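Zidcombe Hall spring walk-through, May 13, 2023
Checked by Oona Väisänen, with Lenni Pelkonen on the ladder
Next check: June

Fire exits
Front doors: OK. Both leaves open fully and the push bars are so much smoother than last year, thank you Martti!
Side door to the parking lot: OK, but the bottom seal is peeling. Doesn't slow the door down. Glue or replace.
Exit signs: OK. All lit, and the one over the stage finally matches the others.
Occupancy sign (100 people): PRESENT, faded. New one ordered.

Extinguishers and alarms
Kitchen extinguisher: OK. Needle in the green, pin and seal in place, tag current.
Hallway extinguisher: NEEDS ATTENTION. Charge is fine but the bracket has pulled loose from the wall. Lenni put it back up with longer screws and I'd like a second opinion from someone who knows plaster.
Smoke alarms: OK. Every one of them screamed beautifully. New batteries in the coatroom and upstairs.
Fire blanket: OK.

Electrical
Outlets, main room: OK.
Outlets, stage left: FAIL. Cover plate cracked corner to corner. Taped over and marked do not use. Kalevi Ahonen has the part and can come by any evening.
Extension cords: 2 thrown out for nicked insulation. The 50-foot orange one is in great shape, please coil it loosely and it'll last for years.
Panel: OK. Labels rewritten in marker, and I'm very proud of them.

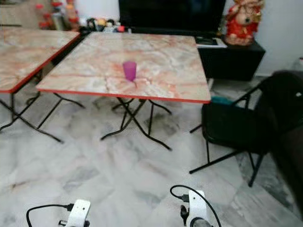 Stairs and railings
Main stairs: OK. Treads tight, nosing strips all down.
Basement stairs: NEEDS ATTENTION. Handrail wiggles at the lower bracket. I could move it with one hand. This goes to the top of the list, and the basement stays locked until it's fixed.
Outside ramp: OK. The new grit paint from Huttunen is wonderful, I walked it in the rain on purpose.

Kitchen
Gas shutoff: OK. Turns freely, tag readable.
Range hood filters: DIRTY. Soak overnight, rinse, dry, put back.
First aid kit: INCOMPLETE. Out of burn gel and large bandages, and the tweezers have wandered off again.
Hot water: OK.

Outside
Gutters: north side full of maple seeds. Jouko Niskanen offered his tall ladder.
Path lights: one out by the bike rack.
Trash area: OK. Lids closed, nothing stacked against the wall.

Cost so far is well under the $700 we set aside, so there's room for the handrail and the outlet together. If Martti Hakala can look at the rail first, I'll take the filters and the first aid kit. Initial next to each item when it's finished and leave the sheet on the clipboard by the office door.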